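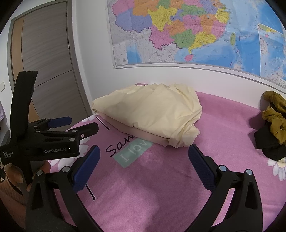 What should people do with tablecloths, sheets and other household fabric they no longer want?

Bring them to the linen exchange in Braltudport, which will take clean cloth of any size starting in November and pass it on to households that can use it.

The exchange is being set up in the back half of the Odelon building on Bozsik Street, in the space where the shoe repair shop used to be. Retno Pasaribu, who is organizing it, said the idea came from the spring clothing swap, when people kept arriving with bedding and table linen that the swap had no place for.

"We had racks for coats and bins for kids' clothes, and then somebody would hand over a bag of sheets," Pasaribu said. "We turned a lot of it away. I didn't like doing that."

A trial sorting day was held at the building on October 27, 2018. More than 50 bags came in. Most held bed sheets and pillowcases, with a smaller amount of curtains, table linen and covers. Two of the bags had to be set aside because the contents were damp and had started to smell.

Items are taken out of the bag, shaken open and checked on both sides for stains, holes and loose seams. Anything with elastic or a gathered edge is stretched along its full length, as old elastic often gives out in one stretch while the rest still feels fine. Pieces that pass are folded, labeled with their measurements and put on the shelf by size.

Fitted pieces and loose covers have been the slowest part of the work. They don't lie flat, they are hard to measure, and a pile of them takes up twice the shelf space of flat sheets. Attila Bodnár, who ran a hotel laundry in Prukosier before he retired, spent part of the trial day teaching other sorters how to fold them.

"You put the corners inside each other first and then you lay it down," Bodnár said. "If you lay it down first you just get a heap. Everybody lays it down first."

He also asked that donors leave the folding to the sorters. Cloth that has been folded tightly for years can hide yellowing along the crease, and it all has to be opened up again anyway. A loose bundle in a bag is fine.

Light colors need the closest look. Cream and pale yellow cloth can pass under a ceiling lamp and show marks the next morning near a window, so those pieces will be checked in daylight. Sorting hours have been set for the early part of the day for that reason.

Donors are asked to follow these rules:

- Wash and fully dry everything before bringing it in.
- Keep sets together, with a ribbon or a strip of cloth tied around them. No pins.
- Write the bed or table size on a slip of paper if you know it.
- Limit each visit to 4 bags.
- No pillows, mattress pads or electric blankets.

Cloth that is clean but too worn to pass on will be cut up for rags. The animal shelter on the harbor road has asked for old towels and flannel, and a box for those will stand inside the door.

There is no charge to take things home, and people don't have to donate in order to pick something out. Each household can take up to 20 pieces a month. Sorters will write down the number of pieces but won't ask for names or addresses.

Pasaribu said shelves are still needed, along with a second ironing board and a long measuring tape. People who want to help with sorting can leave a phone number at the front desk of the Odelon building.

Parking is behind the building. The side door sticks and should be pulled hard.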